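Teaching two arms to tidy a worktop

If you walked past the end room at Stustham this September, you probably heard cheering. It was over an orange thing being picked up in a simulated kitchen, and I make no apology for how loud we were!

Some background for those who joined after the summer. The Dondico project is our attempt to teach a pair of robot arms everyday kitchen jobs by showing them. A person sits at the desk with a controller in each hand, the arms on the screen copy what the hands do, and every movement is saved. We do all of it in simulation first — a granite worktop, a chopping board, an open box and two grey arms with black grippers — and the learning software then studies the saved runs and has a go by itself.

Our target for the first round was 50 good demonstrations. We finished with 74, and the extra ones came almost entirely from people who popped in to watch and then wouldn't give the controllers back.

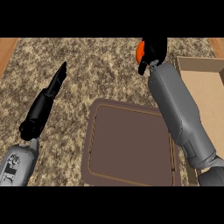 Ebise Mersha has been running the sessions, and she has become very good at spotting what beginners do. Most of us rush. We also forget we have two arms, so one does all the work and the other drifts about until it gets in the way. Her advice is to park the spare arm somewhere sensible before you start reaching, then move at the pace you would use to carry a full cup of tea. It sounds fussy until you watch your own run played back.

Reaching for things at the far side of the worktop is the part people find hardest. You are judging depth from a flat screen, the forearm hides a good deal of what you want to see, and it is easy to close the gripper too early. Ebise keeps the near misses as well, in a separate folder, so we can look at where the trouble starts. We have already changed how we brief new people after going through them.

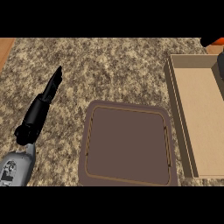

The other thing we've learned is that variety matters more than polish. Our early runs were all by the same two people, and they were lovely and smooth and very alike. Once the Stotholm group joined in over the remote link, we had left-handers, slow movers, people who came in high and people who came in low. The Michailidis training run (named after the meeting room where we planned it) uses the full mixed set, and I can't wait to see how it compares with the first one.

Round two needs another 50 demonstrations, and we'd love some new hands. You don't need any experience with robots or games. A session takes an afternoon, there are 4 places in each, and Ebise will sit with you for your first few goes. Put your name on the sheet by the end room door, or reply to this newsletter if you're at Stotholm and want to join over the link.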